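Budgeting for a two-arm kitchen cell: how to plan the purchase

Most of the calls we get at Terkby start with the price of the arm. The arm is the easy number. What follows is the order we use when a lab or a test kitchen asks us to help plan a two-handed setup for food handling work, and it should get you to a figure you can put in front of whoever signs.

Step 1. Write down the tasks first

Take one sheet of paper and list what the robot has to do in its first year. Keep it to things you could show a visitor: lift a basket by its handles, move fruit from a board to a plate, wipe a counter. Leave out anything that begins with "eventually." If a task needs only one hand, mark it. A lot of lists turn out to be mostly one-handed, and a second arm can wait until next year's budget.

Step 2. Choose the hands before the arms

Hands with separate fingers cost more than simple two-finger grippers, wear faster, and need more spare parts on the shelf. They also handle more shapes. Go back to your list and look at the objects. A wire basket with a handle at each end is a fair job for two hands working together. A piece of fruit is fine for almost anything soft enough not to bruise it.

Ask each vendor for three things in writing:

- payload with the hand mounted, not the bare arm
- the price of one replacement finger and how long it takes to ship
- which parts of the hand can be wiped down, and with what

Step 3. Plan the counter in simulation

Build the work area in software before you order a table. Chaiwat Saengthong does our layouts and starts with a plain countertop, then sets out the objects from the task list and moves them until both hands can get at them. Use the real dimensions of your basket and boards. You are checking reach, and whether one forearm hides the thing the other hand needs to see.

In the layout below the basket and the cutting board are both over by the right hand, and the dark oval is beside the left. With things placed that way, look hard at how far the left hand has to travel to reach the basket -- it could change which arm length you order. 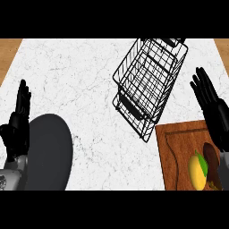 Step 4. Add the items people forget

Simulation time is cheap. These are less so, and they come out of the same budget:

- mounting frame and floor anchors
- cameras, lights and cables
- a spare hand, or at least spare fingers
- training for two operators
- props. We allow $695 for baskets, boards, plates and artificial fruit, and it usually gets spent.

Step 5. Get quotes and hold some money back

Send the same task list and the same layout to every vendor. Quotes written against different assumptions can't be compared, and you will waste a week trying. Check how long each quote is good for; 30 days is short if your approval goes through a purchasing office. Keep a reserve line for changes after delivery and don't let it be folded into the arm price.

If your fiscal year closes in June, work backward from there. Delivery dates slip, and some offices won't pay for equipment that is still on a truck.

Page last revised March 2023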